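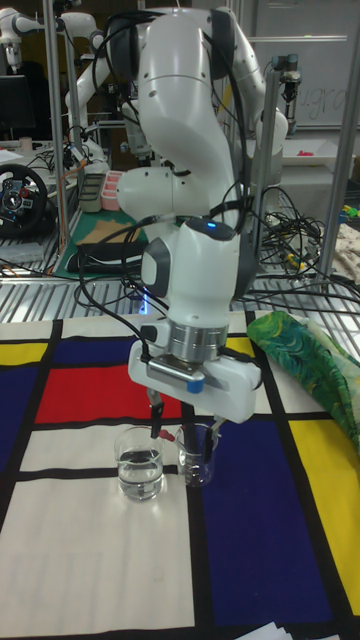 Bench and Table > Reviews > Table coverings > Adomaitis wipe-clean cloth

Adomaitis wipe-clean tablecloth, block pattern, reviewed after one season

Reviewed Sunday, April 5, 2026

The Adomaitis is a coated cotton cloth sold by the metre or in cut lengths. I bought a cut length for a dining table that also gets used for homework, bill paying and repotting seedlings. It replaced a plain vinyl cloth from Flulla that had gone stiff along the folds and started to crack at the corners.

Construction

The base is a plain-weave cotton with an acrylic coating on the upper face only. The underside is bare fabric, so it grips a varnished table better than vinyl does and doesn't stick to the finish in warm weather. There is no felt backing. If your table marks easily from hot dishes you will still need a pad underneath or trivets on top, and the maker's leaflet says as much.

The cut edges are supplied raw. The coating holds the weave together well enough that mine has not frayed, apart from a few threads at one corner where the dog has been at it. Hemming is possible on a domestic machine with a longer stitch and a non-stick foot. I tried a short test seam with the standard foot and it dragged badly, leaving uneven stitches and a row of holes that can't be closed up again. Practise on an offcut.

Print

The colour sits under the coating and shows no wear so far. Registration is good. The pattern repeat does not divide evenly into the cut length, so a centred layout leaves unequal margins at the two ends. Buyers who care about this should order by the metre and trim to the repeat. The grey version is darker than the swatch suggests.

Creasing

The cloth arrives folded, and the fold lines are its worst feature. Mine took 9 days to lie flat with no treatment beyond being left on the table. The leaflet allows a cool iron on the reverse side, and this worked on the lighter creases. The main centre fold needed a second pass and is still faintly visible under a low light. The Landon cloth I tested last May was shipped on a cardboard tube and had no creases at all. Adomaitis should do the same, even if it added to the postage.

Stain tests

I left four substances on an offcut overnight and wiped them with a damp cloth and dish soap in the morning.

Black tea: removed completely.
Tomato sauce: removed completely.
Ballpoint ink: faint line remaining, gone after rubbing alcohol.
Turmeric paste: yellow mark remaining, no change with alcohol or baking soda.

The turmeric mark had faded by half after a week on a sunny windowsill. Alcohol left a slight dull patch in the coating, so I would keep it for small spots.

Washing

A gentle machine cycle in cold water is permitted, with no spin and no dryer. I washed it twice. Shrinkage was 2 cm along the length and too little to measure across the width. It was hung over a railing to dry, coated side out, and picked up one new crease from the railing. For ordinary use a wipe-down is enough, and I would not wash it more often than needed.

Compared with the others

The Flulla vinyl is cheaper and shrugs off turmeric, but it smells for the first fortnight and fails at the folds. The Landon is heavier, hangs better and costs considerably more. The Collent is close to the Adomaitis in weight, with a glossier coating that shows every smear under an overhead light.

Verdict

A sound everyday cloth with a durable print and poor packaging. Suitable for most kitchens. Cooks who use a lot of turmeric should stay with vinyl.

Rating: 4 out of 5

Related reviews
Landon heavy oilcloth
Collent gloss-coated cotton
Flulla vinyl by the roll
Felt table pads: thickness and heat
Tablecloth weights and clips

Contact | Copyright Bench and Table | Back to top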